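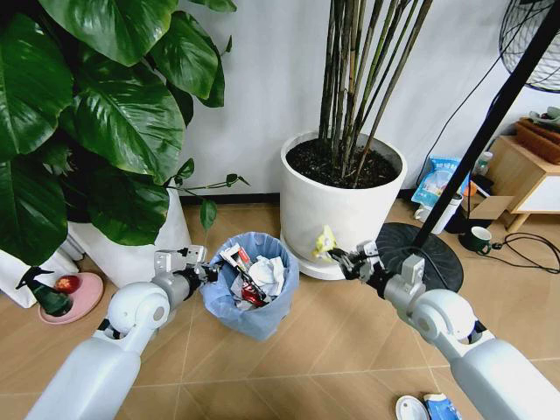 How long does it take to break in a sourdough starter from scratch? Mine took 9 days before it would lift a loaf, and I'd plan on two weeks if your kitchen runs as cold as mine does.

*11 Feb 2022*

I've wanted to write this up ever since I moved to Ultton, where the winters are long and the grocery store bread is, well, squishy. I'd kept a starter years ago in a much warmer apartment and it was no trouble at all. So I figured I'd stir up some flour and water, wait a few days, and be eating toast by the weekend. Ha.

The first two days were great! Bubbles everywhere, the jar nearly doubled, and I was already telling my sister about it on the phone. Then on day three it went completely flat and smelled like old gym socks. If this happens to you, keep going. That early burst comes from other bacteria in the flour, and it dies down once things get more sour. The yeast needs a bit longer to get going.

What I did, more or less:

- Equal weights of whole rye and water, stirred in a clean jar, lid resting on top
- Once a day, threw out all but a spoonful and fed it again
- From day five, half rye and half plain bread flour
- From day seven, two feedings a day, morning and right before bed

The flour was Nikzad rye, the dark one in the paper bag. I tried the Plevonell bread flour too and liked it fine, though it soaks up more water than I expected and my first dough was stiff as clay (I just wet my hands and kneaded a little more in).

Temperature made the biggest difference for me. My kitchen sits at roughly 60 degrees overnight in February and the starter hated it. I moved the jar into the oven with only the light on, and by the next morning it had climbed right up to the lid. Please put a sticky note on the oven door if you do this. I preheated for a frozen pizza one night and caught it with maybe a minute to spare, and the jar was warm but the starter lived!

The first loaf was dense and a little gummy in the middle, mostly my own fault for cutting it hot. The second one had a real crust and those lovely uneven holes, and I ate the heel standing at the counter with way too much butter. I've been baking every few days since, and the extra starter goes into pancakes or crackers.

I got the timing for my dough from the baking board over at Flirkitard, where there's a very long thread on cold kitchens. It's 1,596 posts at this point and I have read an embarrassing number of them. The short version is to watch the dough and ignore the clock, and to give it all night if it wants all night.

Next I want to try a seeded loaf, probably sunflower and flax. If you have a recipe that doesn't come out like a brick, leave it in the comments.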